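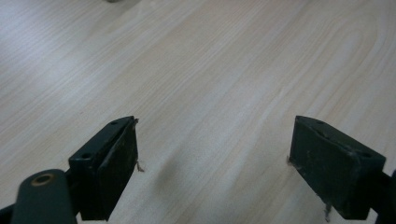

Mesa de madeira clara, com o veio à vista.

20/12/2021
por Raghda Nasrallah

Pesquisar neste blog
Pesquisar

Escrevo rápido que daqui a pouco tenho de sair. Corri a minha primeira prova de trail no Falesero. Quer dizer, corri metade e andei o resto. Dorsal 218, meias erradas, gel a mais.

Para quem não conhece: o Falesero sobe logo. Não há aquecimento, não há aquele quilómetro simpático em plano para encontrar o ritmo. Sai-se da praça do Plomero, vira-se à esquerda na fonte e pronto, é parede. Eu vinha da estrada, com as minhas contas de minutos por quilómetro todas feitas, e ao fim de dez minutos já tinha desistido de olhar para o relógio. Melhor assim.

O desnivel total anda pelos cerca de 1000 metros. No papel parecia razoável. Treinei desde Maio, quase sempre no parque, e o parque tem uma subida. Uma. Que agora me parece uma lomba.

Primeiro abastecimento: laranja, sal, caldo. Bebi dois copos de caldo e foi o melhor momento da manhã, sem concorrência. Depois a descida técnica, pedra solta, raízes. Caí uma vez, sentada, nada de grave. Um senhor com uma camisola do clube Darwish passou por mim a descer como se fosse de escada rolante e ainda teve tempo de me perguntar se estava bem. Estava – só o orgulho é que não.

Os últimos seis quilómetros já são mais rolantes e aí a estrada serviu para alguma coisa. Passei gente! Pouca, mas passei. Na meta havia um speaker muito rouco que disse o meu nome mal, e eu levantei os braços na mesma.

Coisas que mudo para a próxima:
– bastões, mesmo que me sinta ridícula
– sapatilhas com mais rasto, as minhas são de alcatrão
– menos gel, mais comida a sério
– treinar descidas, não só subidas

As classificações estão na página da Flostudia, que fez a cronometragem. O meu chip não apanhou o segundo controlo e ainda não aparece o parcial, já mandei mail. Se alguem teve o mesmo problema diga, por favor.

Ah, e a rifa do fim da prova: número 3254, não saiu nada. Saiu um presunto ao rapaz ao meu lado, que é vegetariano e o deu à mãe.

Hoje as escadas de casa desço-as de costas. Amanhã piscina – e logo vejo se me inscrevo na de Maio.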